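Ruoxi Tang @ruoxisets
ok so I have been setting the table for one all summer and I have opinions. thread, get a drink

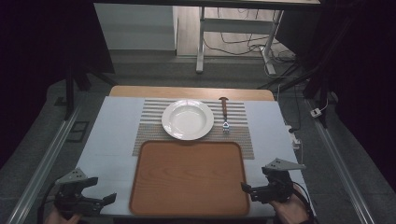 1/ Started because my old landlord's table went back to Skernetville with him and I ate over the sink for most of a month. Then I got a proper white table and felt weird putting a bowl straight on it, so now I'm a placemat person.

2/ Placemat first. Stripes, always stripes! Mine is beige, tan and gray and it hides tea like you would not believe. I had a plain cream one from Dudero before this and it looked like a crime by the second dinner.

3/ Stripes also tell you when the mat is crooked. Line one band up with the table edge and you're done. Chenxi Lu does it by eye and hers is always off (sorry Chenxi, it is).

4/ Plate: plain white, wide rim, shallow well. I went back and forth on this for ages. The rim gives you somewhere to put your thumb when you carry it, and a shallow well holds enough sauce for noodles without turning into soup.

5/ Fork. I know. I KNOW. Left side if you're doing it by the book. I put mine on the right, next to the plate, because I'm right-handed and eating alone and I'm going to pick it up with my right hand anyway.

6/ And tines toward me, handle pointing away. Peiyu Yu saw this and typed only "no" in the group chat. It has a brown wooden handle and I like seeing it up there, that's my whole defense

7/ Wooden handles do not go in the dishwasher by the way. I ruined two from a Plelico set that way, they went gray and fuzzy. Hand wash, dry right away, a little mineral oil when they look thirsty.

8/ Now the tray, my favorite thing on the table. Wood, rounded corners, raised rim, very orange-brown. It sits in front of the plate and overlaps the mat a bit. Bread goes on it, or a glass, or the whole dinner when I give up and move to the couch

9/ Someone asked if the tray should go UNDER the plate. You can! Then skip the mat though — plate on tray on mat is a wedding cake.

10/ If you're buying a tray, look for a rim you can get your fingers around. I tried a flat one from Vasiliu and an orange rolled off it on day one and went under the fridge.

11/ Ekrem Öztürkmen wants to know where the napkin goes. Ekrem, the napkin is a paper towel and it lives on my knee

12/ Next up is bowls, I have so many bowls. Send me your placemats in the meantime, crooked ones too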